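Keeping the Lines Clean: Care for Smooth Panels, Worktops and the Gaps Between Them

4 min read

We use cookies to remember your settings and to send the newsletter you asked for. You can change this at any time.

Most people wipe a counter every day and clean the joints in it once a year. The flat part takes care of itself with a damp cloth. Dirt settles in the seams, where crumbs and grease get pushed every time the cloth goes past.

Start dry. Vacuum the seams with the brush attachment, or run a soft, dry paintbrush along them and pick up what comes out. Wetting crumbs first turns them into paste. A wooden toothpick will lift anything stuck. Keep knives and metal scrapers away from the edges, which chip before the middle does.

For the wash, use a bowl of warm water with a small squirt of dish soap. Wring the cloth until it no longer drips. Wipe along the seam first, then across it, then go over the whole surface with a second cloth and plain water. Soap left behind is the usual cause of a dull film, and adding more soap makes it worse.

Grease near a stove needs a little longer. Lay a warm, soapy cloth over the spot for 15 minutes, then wipe. If that fails, mix baking soda and water to the thickness of toothpaste, rub lightly with a fingertip and rinse well. Try it in a corner first. On a glossy finish, skip the baking soda.

Do not use vinegar on marble, limestone or cement-based grout. Never mix bleach with vinegar or ammonia. If you don't know what your surface is made of, stay with dish soap until you find out.

Gearóid Mac Giolla, who fitted kitchens at Skorholm before he retired, wrote to us in February about water. His view is that more worktops are ruined by a wet dish rack parked over a joint than by hot pans. He moves his rack every night and dries underneath it. We have done the same since his letter, and the joint beside our sink has stopped darkening.

Pale surfaces are harder to judge by eye. The same gray can look pinkish on one side and bluish on the other, and a faint film is easy to miss. Clean with the overhead light off and a lamp set low to one side. Smears show up at once.

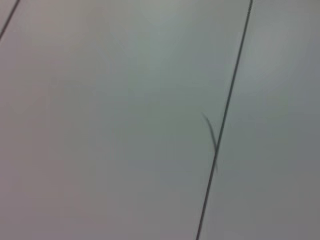

Household Notes, Issue 15

Narrow dark lines between pale panels are not always dirt. Some are open gaps and some are a dark filler, and scrubbing will not lighten either one. Press a strip of masking tape along the line and peel it off slowly. If the tape comes away clean, leave the line alone.

Where a filler has cracked or pulled away, dig out the loose part with a plastic card, let the gap dry overnight and refill it with a product meant for that material. Tape both sides before you start and pull the tape while the filler is still soft.

Wash the cloths hot, without fabric softener, and hang them up to dry.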